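Ronlow Laundry Set, data card

Maintained by Hema Amin and Abhishek Bhatia. Questions about labels go to Abhishek, everything else to Hema.

What this is

A set of teleoperated laundry examples for training two-arm manipulation policies. It holds 1309 episodes. Each episode has video from a head view and from the wrists, joint positions for both arms, gripper commands, and one line of English saying what the operator was asked to do.

We are putting it out because people asked for it. We would ask those same people to read the section on limits before they train anything, and certainly before they put a success rate in a table.

What the task looks like

The base task is a basket of clothes on the floor in front of a front-loading washer. Variants ask the operator to move the basket, take clothes out of it, or load them into the drum. The instruction line tells you which one was requested. It does not tell you which one was done, and in some episodes those are different things.

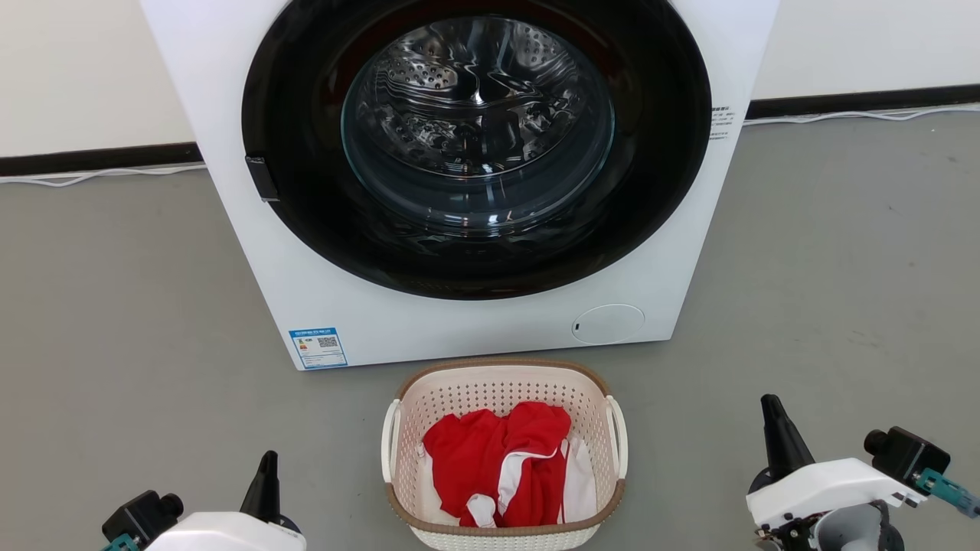
Two operators drove the arms, Notburga Baumgartner and Remedios Enriquez. Two is a small number. A policy trained on this set will pick up their habits, including the bad ones, and you will have a hard time telling a habit from a skill. Notburga tends to pause before closing the gripper. Remedios does not. If your model hesitates over the basket, look at the operator field before you write a paragraph about emergent caution.

Labels

Each episode is marked success, partial or fail. The first pass was done by the operator right after the episode, and the second by Abhishek from video. They disagreed more than we expected, mostly over "partial." Is a shirt with one sleeve hanging out of the drum loaded? We kept both labels and did not average them. The field called label_final is Abhishek's call and should be read as one man's opinion.

Nothing is labeled at the level of single garments. We tried it and gave up. Clothes in a pile do not have clean borders, and one garment with panels in two colors got marked as two garments often enough that we threw the whole column away.

Views

The head view covers the workspace. The wrist views are close and lose the wider picture fast, so anyone planning to train on wrist video alone should watch a few episodes first. Fingers cover part of the cloth in many of them, often the part you care about. 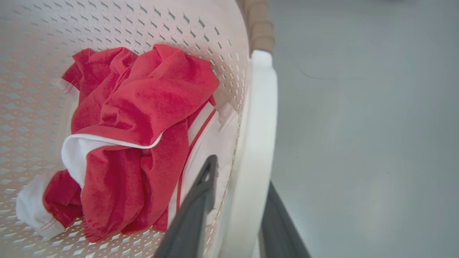

Grasps on the basket rim and grasps on cloth share the same gripper command range. There is no force signal in this release. You can see that the fingers closed, but the numbers will not tell you whether they closed on anything. Hanan Awwad wrote a script that guesses contact from the gap between commanded and measured finger position. It is in tools/contact_guess.py. The name is meant seriously. Please don't report its output as ground truth.

Splits

Train and test are split by session, never by episode. An earlier internal version split by episode and gave lovely test scores, for the obvious reason that neighboring episodes are close to copies of each other. If you make your own split, keep sessions whole. Session 9 has a clock drift between the wrist video and the joint log. It stays in train with a flag, and you may want to drop it.

Known limits

The variety is low. We would not claim that anything learned here carries over to another home, another washer or another pile of clothes, and we have not tested that.

Failed episodes are underrepresented. Operators restarted when things went badly early on, and those restarts were not logged until June.

Instruction lines were written from 8 templates. Calling this a language-conditioned dataset would be generous.

Changes

June: restarts now logged, garment column removed, session flag added. Older copies named "Prastow" are the same data with the bad split. Delete them.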